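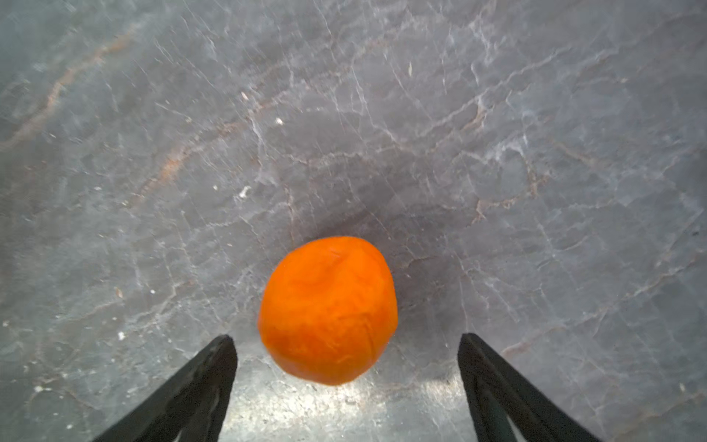 Section 4: Citrus and your marble countertop

Posted 24th September by Encarnación Soler
Category: Care & Setup > Stone Surfaces

Your Lakar countertop has been fitted, leveled and sealed. The leaflet that comes with the sealer says the stone is now "kitchen ready." I would read that with some suspicion. A sealer slows down what soaks into marble. It does very little about acid, and a mandarin or a clementine is a small bag of acid with a thin skin.

Whole fruit is fine. You can set an unpeeled orange straight down on gray marble and leave it there while you get on with something else. The trouble starts when the peel is opened, or when the fruit at the bottom of the pile has gone soft and you haven't looked.

4.1 Before you put fruit out

1. Wait until the sealer has cured. The tin says overnight. We ask for 70 hours, and Marcelino Echevarría, who fits most of our counters, would like you to wait longer.

2. Wipe the surface with a damp cloth and dry it. Don't use the "natural citrus" spray you already own. Being natural doesn't make it gentle on marble.

3. Look over each piece of fruit. Creases and a dimple at the stem end are normal on a mandarin. A soft patch, a split or a sticky spot means it goes in the refrigerator or the trash.

4. If you are keeping fruit out for more than a day, use a bowl with a smooth foot. Unglazed feet scratch. Felt pads help until they get wet, and then they hold the water against the stone.

Note: Dark veined marble is often sold as the kind that hides everything. It hides crumbs. An etch mark is a dull patch in the polish, and you will find it the first time you bend down and look across the counter toward a window.

4.2 Peeling and cutting

1. Put down a board or a plate first. A paper towel is not a board.

2. Peel over the board. The peel sprays a fine mist when you bend it, and the mist travels farther than you think, so keep the board well back from any bare stone you care about.

3. Keep the peel and segments on the board until you clear up. Cut halves should never sit face down on the marble.

4. Wipe around the board with plain water when you finish, then dry.

Caution: Do not wipe up juice with vinegar, lemon or anything labeled as a descaler. We have seen all three recommended online for "brightening" marble. They will etch it.

4.3 If juice gets on the stone

1. Blot it. Wiping spreads it.

2. Rinse with plain water, blot again and dry with a soft cloth.

3. Let the area dry fully before you judge it. Damp marble looks darker and people panic.

4. If a dull spot remains, leave it alone for a day. Then try the Sotwood polishing powder on a hidden corner, following the directions on the tub. It can help with a light mark on a polished finish. I have not had much luck with it on honed stone, whatever the tub says.

5. For a mark you can feel with a fingernail, stop. Home polishing at that point tends to leave a shiny ring around a dull center – then you have two problems.

4.4 About resealing

The usual advice is to reseal every year. I'm not convinced a date tells you much. Put a few drops of water on the counter near the sink and wait 4 minutes. If the stone under the drops has darkened, reseal. If the drops are still standing up, save your money. A fresh coat won't undo or prevent etching, so don't let anyone sell you one for that.

Related items
Section 3: Sealing a new Lakar countertop
Section 5: Hot pans and trivets
Paredes backsplash tile: cleaning the grout
Ediveo sink cutouts: checking the edge
Which board for which counter? (updated July)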